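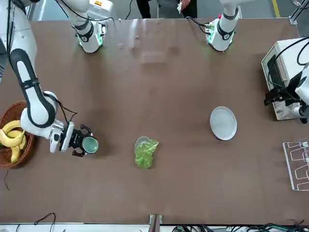

Slide 1. The brown table, with the bananas at the left edge and the small teal-green bowl.

Shared 82 times | 11 comments

SURFACES FIRST: SETTING UP A SHARED TABLE
Speaker notes, Karabo Masilela, Lekota kitchen workshop

Leave slide 1 up while people find seats. Start when the door closes.

Thank Precious for the room. Say that the handout is on the side shelf and the sign-in sheet goes around once.

Opening. I work on shared kitchens, mostly the kind that sit in a community building and get used by different groups through the day. Most of the complaints I hear are about the table. People can't find space on it, or they find it marked, or somebody has left food on it. So today is one hour on the table and what we put there.

Point to the surface. It is a smooth reddish-brown top with a slight gloss. Look at the pale band across the upper middle, where the overhead lights reflect. On a finish like this you check for smears by crouching down until the light runs across it. From standing height you miss half of them. Ask who has a glossy top at home and who has a matte one. Wait for hands.

Cleaning. Damp cloth, then dry cloth. Go the long way, end to end, and overlap the strokes. At Lekota we used to spray straight onto the top and it left rings. Now we spray the cloth.

Fruit. The bananas are in a round woven wicker basket. I like wicker for fruit since air gets in from the sides. It does drop bits, so lift the basket and wipe under it. Don't slide it. Ruan has a table at Gritia with a curved scratch from two years of sliding a basket to the same spot and back.

Bananas go brown at the tips first. Put the basket away from anything that heats up. Keep apples somewhere else if you want the bananas to last the week.

Bowls. The one on the slide has a teal-green inside and a light rim. Small round bowls are what I would buy more of. They stack, a child can carry one, and a colored inside shows you flour or rice that hasn't rinsed off. At Gotier they bought all white and Marijke Verbeke ended up holding each one to the window.

Set bowls down flat. A bowl that lands on its foot edge will leave a small crescent in a soft finish.

Cables. Slow down for this part. There is a thin dark wire on the table just below the basket. Wires and wet cloths share a surface in most of the kitchens I visit. Before wiping, look for the wire, follow it to both ends, and move it or go around it. If you have a countertop appliance, run its cord off the back of the table and keep the front edge for people.

Exercise, ten minutes. Groups of four. Each group draws its own table from above and marks three things: where food sits, where cords run, where hands need room. Baiba Zariņš will come around with pencils.

If time is short, skip the Grenex story and go to questions.

Likely questions: oil on wood (yes, thin coat, in March before the busy season), and whether to use a tablecloth (I don't).

Close. Handouts, sign-in sheet, chairs back against the wall.

This site uses cookies to remember your settings. Accept | Manage
Get our newsletter. Join 3236 readers.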